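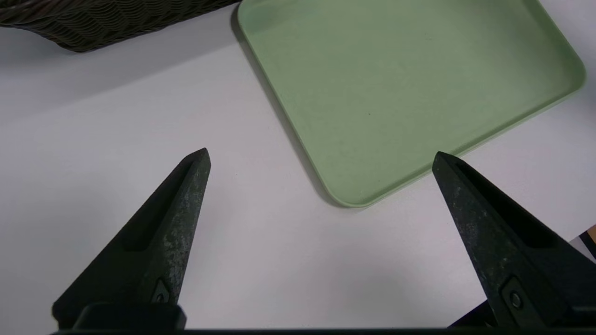

How to Run a Tabletop Robot Demo on an Open Day

We run a short pick-and-place demonstration at the Dallska workshop every year, and each time a new person has to set it up. These are the steps we use. They assume you have one arm with a two-finger gripper, a wrist camera, and a table people can stand near. If your arm is a different make, the menus will differ but the order should stay the same.

What you need

One white table with a matte top
A shallow tray with a low rim (ours is pale green)
A basket for the objects
Light objects that fit between the fingers with room to spare
A monitor for the wrist camera view
Floor tape and a sign with the demo times

Step 1: Set up the table

Put the table where visitors can stand on two sides. Wipe the top and let it dry. A shiny table throws reflections into the wrist camera, so if a glossy one is all you have, cover it with plain white paper and tape the edges down.

Lock the wheels if the table has them. Then push on a corner. If the table moves, fix that before you go on, or you will be teaching the positions again at lunch.

Step 2: Place the tray and the basket

The tray goes within easy reach of the arm, with the basket near it and a strip of bare table between the two. It is fine for the tray to sit at an angle. We used to line it up with the table edge, but visitors bump things and the alignment never lasted past the first group.

Start with the tray empty. People follow the demo better when they see the first object go in.

Mark two corners of the tray with small pieces of tape on the table once you are happy with the spot. Do the same for the basket.

Step 3: Check the fingers

With the arm stopped, look at both fingers. Scuffs on the surface are normal on a gripper that gets regular use. Check the bolt at the base of each finger. If one is loose, tighten it with the driver in the Griltitz case and check that both fingers still line up when closed.

Open the gripper all the way. Close it slowly with nothing in it, then open it again. Listen for clicking. If you hear any, take the arm out of the demo and tell Hooman Esfahani, who looks after the hardware.

Step 4: Check the camera view

Move the arm to the start position over the table. On the monitor you should have both fingertips and a good part of the tray. The whole basket does not need to show. If a fingertip is missing, adjust the camera mount and tighten it again.

Turn the monitor toward the visitors. Most of them watch the screen more than the arm.

Step 5: Teach the positions

Save these in order:

Start, above the table with the fingers open
Above the basket
Down to the object
Above the tray
Down to the tray
Back to start

Set the speed to its lowest setting the first time through. Keep one hand on the stop button. Once the path is clean, run it 6 times in a row at demo speed. If it drops an object, lower the pick position a little and start the 6 runs over.

Step 6: Tape off the floor

Extend the arm fully on the visitor side and tape a line 100 cm past the tip. Nobody crosses the line while the arm has power, and that includes staff. Small children can stand at the front, behind the tape, with an adult.

Step 7: Run the demo

Say what the arm is going to do before it does it. Run the path once without talking, then run it again and explain each move. Fletcher Pearce gave the talks in August and kept each one short, which left time for questions. The ones we hear most are how the arm knows where the tray is (in this demo it goes to saved positions) and whether it can pick up a phone. Do not let it pick up a phone.

Between groups, empty the tray back into the basket by hand with the arm stopped.

Step 8: Shut down

Send the arm to its park position, press stop, and turn off power at the controller. Save the program with the date in the name. Leave the tape marks on the table if there is a second day.

Page last changed 5 September 2018.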